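Print this page | E-mail this page

Comparing Two Gripper Fingers on the Block Board

This procedure applies to all bench users at the Drirkdale laboratory who wish to compare the Molefe finger with the Iratham finger on the same arm. Both fingers must be tested in one session, by one operator.

1. Bolt the wooden board to the perforated table and confirm that it does not shift when pressed by hand.

2. Fit the first finger and tighten the collar. Run the arm to its home position 2 times.

3. Set out the shape blocks with open board between the groups. Cylinders and stars should be included, as the two shapes respond differently to a light push.

4. Lower the finger beside the first block at reduced speed. Stop before the tip meets the wood.
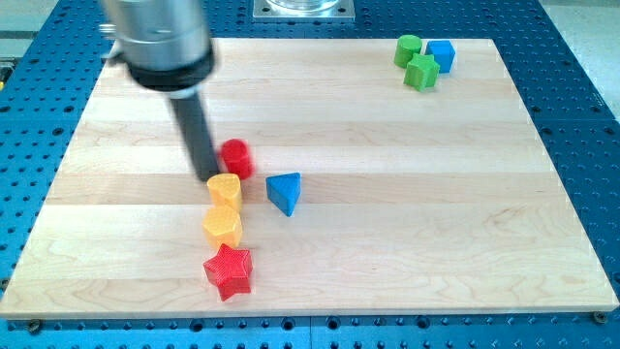
Photo: Ifeoma Akinola, Drirkdale

The approach should be made next to a block and never from directly over it. Where blocks stand close together, begin with the outermost one.

5. Carry out 100 moves and record each as complete, partial or missed. A block that falls over is recorded as missed.

6. Change to the second finger, restore the starting layout and repeat steps 4 and 5. Do not alter the controller settings between fingers.

Completed record sheets are to be sent to the Cotcombe office within 7 days. Worn fingertips should be bagged, labeled and returned with the sheets.

Page revised 24/09/2022

Print this page | E-mail this page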